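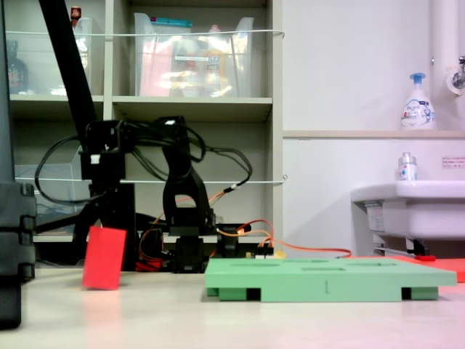 Fils orange et câbles noirs, côté évier.

J'ai longtemps cru qu'il fallait commencer la musique par le solfège. C'est ce qu'on m'a vendu quand j'avais huit ans, avec un cahier à portées, une gomme et une dame très gentille qui tapait la mesure sur le bord du piano. J'ai tenu deux ans. Ensuite, plus rien jusqu'à la trentaine, et je le regrette encore !

Alors quand mon amie Getsemaní Contreras m'a annoncé qu'elle allait mettre sa fille au violon « d'oreille », sans partition la première année, j'ai d'abord fait la grimace (vieux réflexe). Et puis je suis allé écouter les élèves de Heriberto Xolalpa, un soir d'août, dans la petite salle de Bandville. Ils étaient 4 sur scène, le plus jeune dépassait à peine son étui, et ils jouaient ensemble. Je veux dire vraiment ensemble, en s'écoutant, en se regardant, en rattrapant celui qui partait trop vite. Moi, à cet âge-là, je regardais ma feuille et je priais pour que la ligne se termine.

Je ne dis pas que la lecture ne sert à rien. Le jour où l'on veut jouer un quatuor, il faut bien savoir ce qui est écrit, et j'ai connu des guitaristes très doués qui restaient coincés dans les mêmes trois accords faute de pouvoir déchiffrer autre chose. Mais l'ordre compte. On parle avant de lire, personne n'y trouve à redire, et pour la musique on fait l'inverse avec des enfants qui chantent pourtant toute la journée.

Ce qui m'agace un peu, c'est l'argument du sérieux. Au conservatoire de Harstead, on m'a expliqué que l'oreille donnait de mauvaises habitudes — des doigtés bricolés, des rythmes approximatifs. Possible. Les mauvaises habitudes, un bon prof les corrige en quelques mois. L'envie perdue, c'est une autre affaire, et j'en sais quelque chose.

Depuis, je me suis remis au piano, tout seul, avec les vieux disques de mon père. Je cherche la mélodie, je me trompe, je recommence, les voisins sont patients. Hier soir j'ai enfin trouvé la basse d'une valse qui me résistait depuis des semaines. La main droite attendra dimanche prochain, ou celui d'après.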